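How to fold and store table cloths after a community event
Nindimby Hall Notes
09/01/2020

If you run a stall, a craft table or a tea counter, you will end the day with a heap of cloths. Fold them properly before they go away and they will be ready for the next booking without an hour at the ironing board. The method below is the one used at Nindimby for the plain coloured cloths. It works for one person on small cloths and for two people on the long ones.

What you need

A clear table, wiped down and dried
A clothes brush or lint roller
Acid-free tissue, or clean old pillowcases
A lidded storage box
Luggage labels and a pencil

Step 1: Sort the cloths

Make one heap for washing and one for folding. Anything with a food mark, a tea ring or candle wax goes in the wash, even if the mark is small. Old tea stains are much harder to shift than new ones. Check the hems as you go and put any with loose stitching to one side for mending.

Keep strong colours apart from whites. Our pink and red cloths came from Flarel and the red ones bled for the first three washes. They now have their own box.

Step 2: Brush and shake

Take the cloth outside and shake it by two corners. Bring it back in, lay it over the table and brush from the middle outwards. Crumbs left in a fold will bring mice, and glitter will travel to every other cloth in the box.

If the cloth feels at all damp, stop and hang it up overnight. A damp cloth in a closed box will smell within a week and may spot with mildew.

Step 3: Lay it flat

Put the cloth on the table with the right side down. Let the extra length hang evenly over both long sides. Smooth it with the flat of your hand, starting in the centre and working towards the edges. If there is a deep crease, lift that side and lay it down again. Pressing hard on a crease only sets it.

Move any cables, pins or tools off the table first. Pulled threads nearly always come from something left underneath.

Step 4: Fold lengthways

Take the two corners on one long side and bring them over to meet the corners opposite. Line up the hems, then smooth towards the fold. For a wide cloth, fold lengthways a second time. You should now have a long strip that fits on the table top.

With two people, stand at either end and keep the cloth slightly taut. Agree which way you are folding before you start. On a slippery fabric, keep one hand on the hem while the other moves the fold, and take small pinches of cloth near the edge. A big handful drags the layer underneath with it.
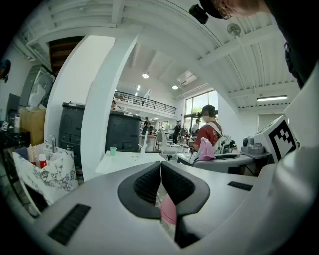
Step 5: Fold across

Bring one short end to the middle of the strip, then the other, and close it like a book. Aim for a packet 40 cm wide. Ours measure 43 cm at the thicker end, and they still go in the box if the fold is turned to the long side.

Put a sheet of tissue inside the last fold. If the cloth will be stored for more than a few months, roll it round a cardboard tube and leave out the cross folds altogether.

Step 6: Label and box

Write the size, colour and month on a luggage label and tie it on loosely. Don't use safety pins, as they rust. Stack the packets with the heaviest at the bottom and stop at eight to a box. Any more and the lower ones crease badly.

Store the box off the floor, away from radiators and direct sun. Pink fades faster than you would expect along an exposed fold.

Looking after stored cloths

Take them out every June, shake them and refold along different lines. Cloths that are always folded in the same place wear through there first.

For the round cloths, see the Villanueva fold on the next page. The fitted covers from Vemville don't fold flat and should be hung.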